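Home | Household | Kitchen | Workshop | Contact

Keeping campaign signs and leaflets in order at home

By Widad Bitar
June

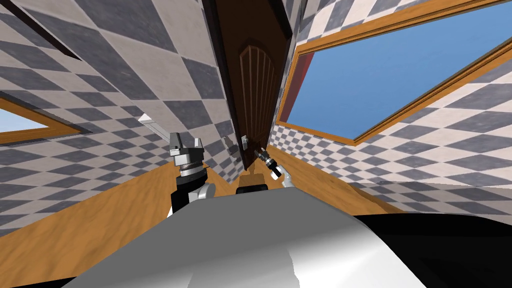

If you have agreed to store materials for a local candidate, sort them on the day they arrive. Leaflets left in a car trunk curl in the heat and will not feed through a letter slot.

Stack leaflets flat in bundles of 25 with a strip of scrap paper around each one. Rubber bands dent the edges. A shoebox holds 200 folded leaflets without crushing them. Write the street names on the lid in pencil so the box can be used again.

Yard signs should stand upright, with the wire stakes pulled out and tied separately. Wipe mud off with a damp cloth and a drop of dish soap. Skip the scouring pad – it takes the ink with it. Let signs dry on both sides before you stack them or they will stick together.

Old tape marks on a window come off with white vinegar. Leave it on for 5 minutes, then use a plastic scraper. On painted trim, try cooking oil first and wash it off well.

Bent stakes can be straightened in a bench vise. Wear gloves, and file down any sharp ends.

After the vote, check your town's rules on when signs must be down. Ours in Brarkolia gives residents 2 weeks. Most plastic signs can be cut up for drawer liners or put under paint cans in the garage.

Recent items
Getting candle wax out of a tablecloth
Feeding a crowd on meeting night
Folding tables: fixing a loose leg
Labels that stay on in a damp basement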